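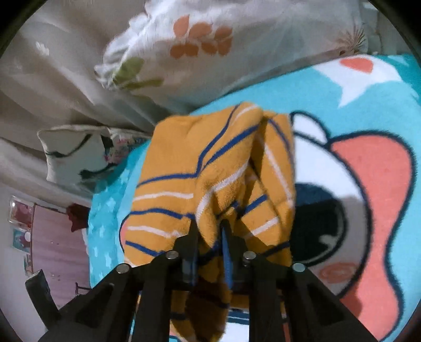 Towel swap returns to the Sidley bathhouse!

Our linen swap is back on 31st May, and I could not be happier about it. Last time we ended up with 329 towels on the tables in the front hall, and by closing there was one lonely bath mat left (I took it home, and it's lovely).

If you haven't been before, it works like this. Bring clean towels, washcloths, or robes you've stopped using, drop them at the door between 2 and 4, and pick out whatever catches your eye. You don't have to bring something to take something. Stripes, florals, hotel white, that thick seventies stuff that takes two days to dry on the line – all welcome! Please leave pillows and comforters at home, as we've got nowhere to put them.

Tuncay Demirtaş will be at the corner table again with his sewing machine, fixing frayed hems and adding hanging loops. He did a loop for my swim towel last year and it has outlived the towel's edges on every other side. He's also promised to show anyone who asks how to cut a worn bath sheet into two decent hand towels, which takes him less time than it takes me to thread a needle.

Anything too thin to swap goes in the rag bin by the stairs, and the animal shelter picks it up the next morning. They especially like the big ones.

Tea is on as usual, and Tido's bakery is sending over sesame rolls. The next swap after this won't be until September, so check your closets now!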